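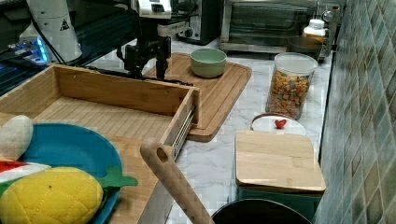 Gripper over the cutting board, with the green bowl and the slatted box on the counter.

Review: Vurkano 2 imitation-learning kit for tabletop arms
By Barreto, November 2024
Last updated: 16 Feb 2025

Vurkano 2 is a training package for teaching a single arm pick-and-place tasks from teleoperated demonstrations. It consists of a recorder, a trainer, a runtime and a pretrained checkpoint. The recorder is the same as in version 1 apart from a new episode browser. The trainer and the checkpoint are new, and most of this review concerns them.

The method is action chunking with a subgoal head. At each step the policy predicts a short sequence of gripper poses, plus one pose further out that the package calls the anchor. When the current chunk drifts too far from the anchor, the runtime discards the remainder and predicts again. Version 1 always ran its chunks to the end, and a slightly wrong approach became a completely wrong grasp before the next prediction arrived.

We tested on a kitchen counter with mixed real and toy objects: ceramic bowls, plates, plush fruit, a clear plastic canister of cereal, a bamboo cutting board with a raised rim, and an open light-wood box with slatted walls. The marble surface has gray veining and the wall alongside is glass mosaic tile. Both surfaces gave version 1 trouble, and the vendor lists reflective backgrounds as a target for this release.

Three tasks were used. The first moves a plush item from a plate into the box. The second moves a bowl from the cutting board to the counter. The third places a bowl inside the box without touching the walls. We recorded 300 demonstrations, split evenly, and fine-tuned the supplied checkpoint, which ships with 847 episodes of pretraining data. Each task was then run 33 times with object positions varied by hand. A trial was stopped and scored as a failure at 90 seconds.

Plush items were the easy case, with two failures. Soft objects tolerate a poor grasp angle, and the old version was already good at them. Bowl from board is where the anchor shows its value: four failures, against 15 for version 1 trained on the same recordings. The rim of the board used to catch the lower finger on approach. With the anchor active, the arm backs off and comes in higher. The recovery is slow, but it needs no intervention.

Bowl into box is still weak. There were 14 failures, most of them contacts with the near wall during descent. The slats produce a repeating pattern in the camera image, and the predicted anchor tends to jump sideways by one slat. Lowering the drift threshold reduced the jumping and lengthened the trials, so that several ran into the time limit. We ended up leaving the threshold at its default.

Training takes one night on a single workstation card. Memory use is higher than in version 1 – the older small-memory preset has been removed, and the manual does not mention this. The episode browser is useful for finding bad demonstrations, although it cannot delete them. Deletion is done from the command line, one episode at a time, and the index has to be rebuilt afterward.

Cable routing deserves more space in the setup guide. The guide shows the arm with no cables at all. In use, the gripper cables hang beside the arm, and if they are routed differently during recording and at runtime the policy sees a different wrist image. We lost a full set of demonstrations to this. Fix the cables before the first recording and do not move them.

Logging is plain text and complete. Each discarded chunk is written out with its anchor distance, which made the slat problem simple to diagnose.

Users of version 1 who work with rigid objects should upgrade. For soft objects the gain is small. For insertion into anything with slats or bars, wait for the next checkpoint.

Update: the 2.1 patch restores the small-memory preset. Results on the box task did not change.

Related
Grestley parallel gripper: six months of use
Vurkano 1: first look
Choosing a wrist camera mount
Teleoperation latency and demonstration quality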